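# Teaching the grippers to wipe (club night notes)

26 March 2026

I have been promising a robotics club post for ages, and I finally sat down to do it with a cup of tea and sore forearms.

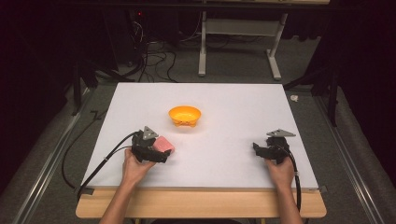 *Pink block in the left gripper, nothing in the right one yet, orange bowl waiting farther up the board.*

So, for anyone who missed my earlier rambling: our club at Wirkton is entering the student round of the Zendirano challenge in April, and our chosen task is Tidy Table. The robot has to handle a few everyday kitchen things on a flat surface, using two arms, without dropping them or shoving them off the side. We picked it over the stacking task after a very long discussion that mostly came down to who was hungry and wanted to go home. I voted for stacking. I have since come around.

The way we're teaching it is by doing the job ourselves, over and over, with hand-held grippers that match the ones on the arms. You hold one in each hand and do the task with them, and every go gets saved as a demo. The marker plates on top are how the setup works out where each gripper is and which way it's tilted, so the big rule is that you can't twist your wrist until the plate is facing the floor. You would not believe how often a normal human wants to do exactly that. I pick up a coffee mug with my palm practically upside down, apparently. I had no idea until I started getting demos rejected for it.

We call our project Grisoma, by the way. It was a typo in the sign-up form for something much more sensible and by the time we noticed, it was on the entry list. I like it better now.

## How the evening went

Our target for the challenge is 390 good demos across all the bowl tasks. Before this session we had 99. After it we have a decent chunk more, but I'm not putting the new number down until we've gone through them and thrown out the bad ones, because last time I bragged too early and then we lost a whole batch to a clock setting that was off on one of the laptops. Never again!

The bowl job goes like this. Left hand has the pink block, right hand starts empty. Right gripper goes to steady the bowl, left gripper brings the block over and wipes around the inside, then the block goes back down on the board and both hands return to where they began. Written down it sounds like something a toddler could do, and a toddler probably could, but try it with two stiff plastic fingers per hand and no feeling in the tips. The first time I went for the rim of the bowl I pushed it clean across the board. The second time I squeezed too far down and it sort of hopped. It took me a good while to find out that coming in low and slow is the trick, and that you want to be holding the bowl before the block gets anywhere near it.

Then there's the block itself. It's soft enough that it bends when you grip it in the middle, so one end droops and drags when you move. Grip it closer to the end you want to wipe with and it behaves. We argued about whether to allow both grips in the demos. One side (mine) said the robot should see a bit of variety, the other side said we don't have enough demos to be that generous. We settled on letting everybody use whichever grip felt natural and writing down which one it was, and I will be looking at that column in the spreadsheet with great interest.

Things I'd tell a new club member before their first turn:

- Sort out your cables first. Each gripper has one trailing behind it, and if it snags on the table halfway through, that demo is gone.
- Roll up your sleeves. A loose cuff covering a marker plate ruined most of my first go.
- Start with the grippers apart and at about the same height. We're strict on this one.
- Don't talk with your hands. I know. I KNOW.
- Stop when you get tired, even if the count looks bad.

That last one is aimed at me. I did 67 tries in one stretch, which is a club record and also a stupid thing to do, and you can tell from the data. The early ones are smooth and the last bunch look like somebody stirring cement. Next time we're swapping over more often.

## Does any of it work yet?

A little bit! At the end we loaded up the model we'd trained on the older demos and gave the arms a few goes at the first part, only reaching for the bowl and holding it. It got there 3 times before we had to give the room back. The rest of the time it stopped short and closed on thin air, very confidently, like it was shaking hands with a ghost. Our best guess is that in our early demos the bowl was nearly always in the same spot, so the model learned the spot and didn't bother much with the bowl. The fix is boring: move the bowl around between goes. Farther away, closer, more to the left, more to the right. We've made a little chart for it now so that it isn't left up to whoever is resetting the table, who (speaking for myself again) will always put it back in the place that's easiest to reach.

I also want us to try another bowl. The orange one is nice and bright and has those little feet around the base, and I have a nagging feeling we're going to get very good at one particular bowl and then fall flat on our faces when the judges put something plain in front of us. The challenge rules only say "a bowl." There's a plain one in my kitchen that I plan to bring in, and if it comes home scratched I'll live.

## What's next

Two more long sessions before the entry deadline, plus a short one to check the arms after they've been packed and unpacked, which I am dreading. Somebody from the Norðdahl team posted in the challenge forum that they've moved on to tasks with two objects already, and I spent a good ten minutes feeling sick about it before I remembered that they started last fall and we started after winter break. We're doing fine. I think we're doing fine.

If you're at Wirkton and want to have a go, come along - we need more hands, literally, and you don't have to know any code. Different people move in different ways and that's useful to us. Lefties especially welcome, as all of us so far are right-handed and the left gripper has the hard job in this task (whose idea was that?).

I'll post again once the demos are sorted and I know the real count. Oh, and if anyone has a good stretch for the muscle on the top of the forearm, please put it in the comments.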